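Subject: Re: [slowtravel] Wolitz by train, is two nights enough?
Date: 20th September

On the list you wrote:

> We are thinking of taking the train up to Wolitz for a
> long weekend before the weather turns. My husband wants to
> do the ridge walk and I mostly want to eat and sit down.
> Is two nights enough, or should we add a third? Also, is
> the Csizmadia still open, and does anyone know if you have
> to book the little train to Firon in advance? The website
> only seems to work in one language and it isn't ours.

We got back last week, so this is fresh. Two nights is enough for the town. If your husband wants the ridge walk I would add the third, as the walk takes most of a day and you will not want to catch a train after it.

The Csizmadia is open. We stayed there all three nights and paid 330 for the room in total, breakfast included. They asked for the balance in cash. The machine at the desk was out of order and the nearest bank is down by the station, so get money when you arrive and save yourself the hill. Breakfast is bread, two kinds of cheese, boiled eggs and a plum jam that I would go back for. Coffee comes in a pot and they will bring a second one if you ask.

On the train to Firon: you don't have to book on weekdays. On weekends you should, especially if you want to come back on the last one. You can buy tickets at the window in Wolitz station the day before. The window closes for lunch, and lunch is long. There were 4 trains a day each way when we were there, and the timetable posted on the platform was the summer one, so go by the sheet taped inside the window. The ride is slow and mostly through orchards. Sit on the left going out.

Firon itself takes a couple of hours. There is a church, a square, a covered market and a museum of weights and measures that I liked more than my wife did. The market is done by noon. We ate at the place on the corner of the square, where the menu is whatever they made. It was pork with dumplings and sour cabbage the day we went, with a beer each, and we didn't need dinner.

For the ridge walk, take bus 19 from in front of the post office to the end of the line. The path starts behind the bus shelter and is marked in yellow. The top is 2502 feet by the sign, so it isn't a mountain, but the first hour is steep and there is no water until the hut. The hut sells soup and not much else. Going down the far side is easier on the knees, and it brings you out near the river, where you can pick up the same bus. 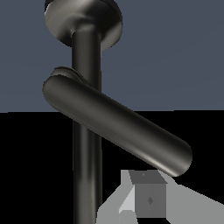

If you add the third night, keep one afternoon free for the baths. They are older than they look from the street. You rent a towel at the desk and leave a deposit for it. Bring your own sandals or you will be buying a pair. It was quiet at four o'clock and crowded by six.

Two other things. Clevov is on the same line and people will tell you to stop there. We did, for one night on the way up, and I wouldn't do it again. The old part is two streets and the rest is a road junction. If you have to change trains there, the bakery across from the station is good and opens early.

Also, ask for a room at the back of the Csizmadia. The front rooms have the view, but the delivery trucks start before light and the street is cobbled. We moved after the first night and they were nice about it.

I still have the bus timetable and a town map from the tourist office. Send me your address off list if you want them and I'll put them in the mail.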